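Witemari Steel Gondola Shelving, Red, Four Tier
Reviewed 15 Sep 2021

Okay, so I've had these in the shop since April and I keep getting asked about them by other small store people, so I'm finally writing it all down. We're a corner grocery on Flutthorpe Road, narrow as a hallway, and our old wooden racks had started to sag so badly in the middle that the tins were rolling toward each other. I looked at the Nudton units first (pretty, very expensive, only came in gray) and ended up ordering the Witemari ones through Muriithi, who do shop fittings and delivered them flat in a stack of boxes that blocked my back door for two days.

Putting them together: not bad! The uprights have slots and the brackets just drop in, and then you screw the shelves down from the front. The instructions are one page of tiny drawings and step four is missing completely. My neighbor Arvo Mäkelä came over with his good screwdriver and we had the first bay standing before lunch. The second one took half that time. Do yourself a favor and leave everything a little loose until all the shelves are in, or you'll be undoing them again like we did.

Strength is the best thing about them. I put drinks on the bottom, all the floor cleaner and hand wash in the aisle bay, and nothing has bowed. The raised lip on the front edge is just tall enough to stop things sliding off, and it's a lifesaver for refill pouches. If you sell those you know what I mean — they slump, they slither, they end up on the floor by closing time. I pack mine in tight behind the lip and they hold each other up.

Now the grumbles. The paint is thin. It's a lovely cheerful red out of the box but it chips if you so much as look at it with a crate in your hands. 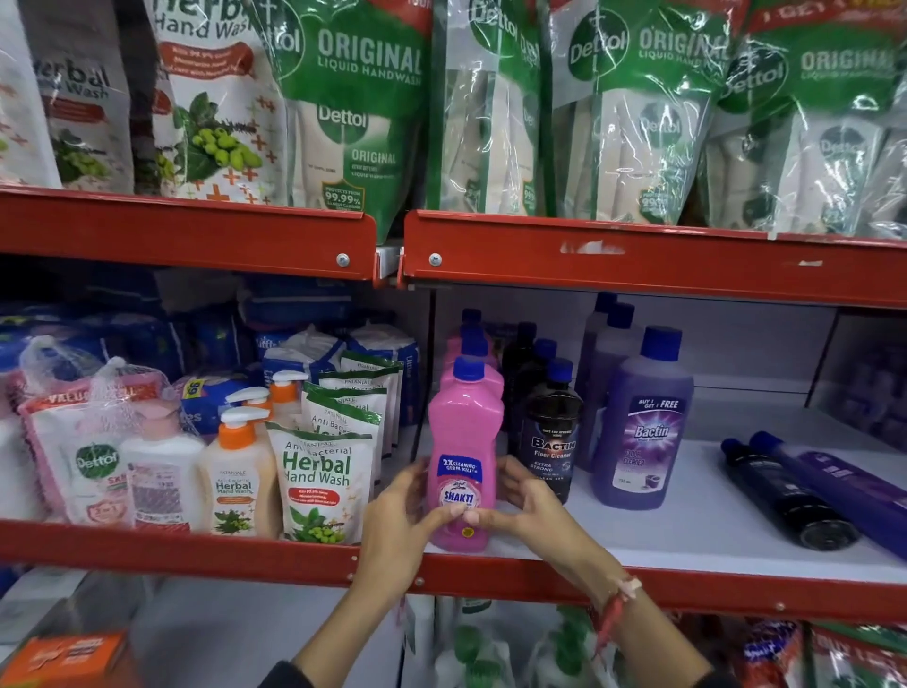 I bought a little pot of enamel to touch it up and the color is close enough if you don't stand right next to it. I also wish the shelves were an inch or two farther apart, at least on the setting I picked. Tall bottles are fine going in at the front, but stuff at the back gets forgotten, and moving a shelf up a slot means emptying the whole thing first. And wipe the dust off weekly, red shows everything.

Would I buy them again? Yes, and I'm saving up for a third bay for the snacks — but I'd ask Muriithi to throw in a spare front lip.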